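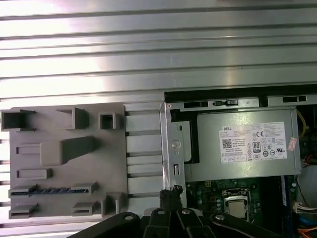
Des ordinateurs remis à neuf pour les élèves de la vallée

Il y avait du monde, et même un peu trop pour le nombre de chaises, dans l'ancienne salle de lecture de la médiathèque, où l'association Clenia présentait le bilan de sa collecte d'ordinateurs. Depuis la rentrée, 196 familles de la vallée ont reçu une machine reconditionnée, et l'on sentait bien, à voir les gens s'attarder près de la table du café longtemps après la fin des discours, que l'affaire a compté pour beaucoup d'entre elles.

L'idée remonte à un hiver où le collège avait demandé que les devoirs soient rendus en ligne. Widad Abu Hammour, qui y enseignait alors les mathématiques, avait vu plusieurs de ses élèves rédiger leurs exercices sur le téléphone d'un parent, le soir, quand celui-ci rentrait du travail. Elle en avait parlé à sa voisine Wilma Baert, laquelle avait deux vieilles tours dans son garage et un beau-frère qui en avait trois autres. « On s'est dit que si tout le monde vidait son grenier, on aurait vite de quoi équiper une classe », raconte-t-elle. La classe a été équipée avant Pâques, puis une autre, et puis les demandes sont venues des villages d'en haut, où l'on n'avait pas pensé à regarder au début.

La collecte passe aujourd'hui par huit points de dépôt : les mairies, la déchèterie, la pharmacie du bas du bourg (qui a gentiment cédé un coin de sa réserve) et le magasin Groen, à l'entrée de la zone artisanale. On y apporte des unités centrales, des écrans, des claviers, parfois un carton entier de câbles dont on ne sait plus trop à quoi ils servaient. L'association prend tout ce qui a moins de dix ans, et trie le reste avec l'aide de la déchèterie pour que rien ne finisse au bord d'un chemin, comme cela s'est malheureusement vu au-dessus du lavoir.
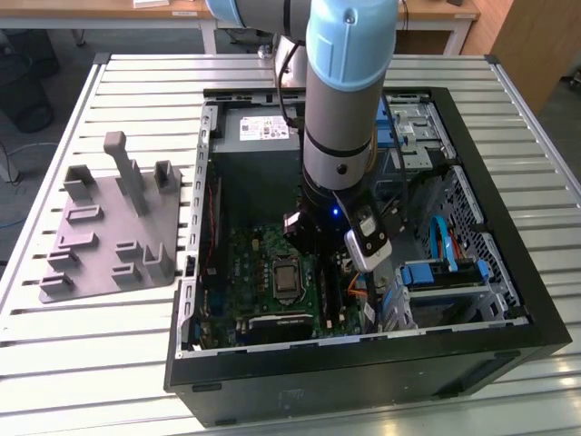

Le budget reste modeste. La communauté de communes verse 1152 euros par an, somme qui couvre l'achat des disques et des barrettes de mémoire, auxquels s'ajoute le produit de la bourse aux livres de l'automne. Ans Bakker, qui tient les comptes d'une écriture si fine qu'on lui demande souvent de les relire à voix haute, aimerait bien que la subvention suive le nombre de demandes. La question sera posée au prochain conseil, et plusieurs élus présents ont laissé entendre qu'ils n'y seraient pas hostiles, sans rien promettre pour autant.

Reste la délicate question des données. Beaucoup d'habitants hésitent encore à se séparer d'un ordinateur qui dort au fond d'un placard, de peur d'y laisser des photos de famille ou des relevés de banque. Clenia remet donc à chaque donateur une attestation d'effacement et, pour ceux qui le préfèrent, rend le disque d'origine dans une enveloppe à leur nom. Un monsieur de la rue des Tanneurs a ainsi retrouvé les photographies du mariage de sa fille, qu'il croyait perdues depuis un déménagement — il est venu le raconter lui-même au micro, avec beaucoup d'émotion, et il a été chaudement applaudi.
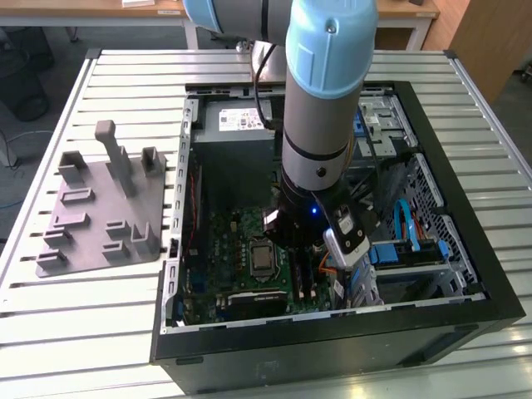

Du côté des familles, on parle surtout de tranquillité. Lotte Aerts élève seule ses trois enfants dans le quartier de la gare, et l'ordinateur reçu en novembre trône désormais dans la cuisine, où chacun a son créneau affiché sur le réfrigérateur. L'aîné prépare son brevet, la cadette écrit des histoires de chevaux qui n'en finissent pas, et le petit dernier, paraît-il, négocie chaque minute. « Avant, on allait à la médiathèque le mercredi et on priait pour qu'un poste soit libre », dit-elle en riant. Elle a depuis convaincu deux collègues de déposer une demande, ce qu'elles n'osaient pas faire, pensant que d'autres en avaient davantage besoin.

C'est d'ailleurs un point sur lequel l'association insiste : il n'y a pas de condition de revenus, et personne n'a de justificatif à fournir. Une participation libre est proposée, et ceux qui ne peuvent rien donner ne donnent rien. Les élèves passent en premier, suivis des personnes en recherche d'emploi et des retraités qui souhaitent faire leurs démarches depuis chez eux. Pour ces derniers, Gerrit Timmermans anime à la médiathèque un petit cours d'initiation, à partir de quatorze heures, où l'on apprend à envoyer une pièce jointe et à reconnaître un courriel frauduleux. Le cours déborde régulièrement jusqu'à l'heure du goûter, et l'on y apporte volontiers un gâteau.

L'an prochain, Clenia souhaiterait s'occuper aussi des imprimantes, très demandées par les lycéens, et ouvrir un point de dépôt de l'autre côté du col, où les habitants doivent pour l'instant faire un long détour. Une lettre d'information, tirée à 700 exemplaires, sera glissée dans les boîtes aux lettres au mois d'avril avec la liste complète des lieux et des horaires. On y trouvera aussi la recette du cake aux noix de Wilma Baert, réclamée avec insistance pendant toute la soirée.

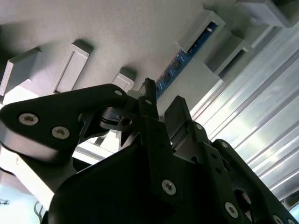 Pour donner ou pour demander un ordinateur

Les dépôts se font aux heures d'ouverture des mairies et de la déchèterie. Merci de joindre le câble d'alimentation et de noter le mot de passe de la session sur un papier, si vous vous en souvenez. Les formulaires de demande sont à retirer à l'accueil de la médiathèque ou au secrétariat du collège.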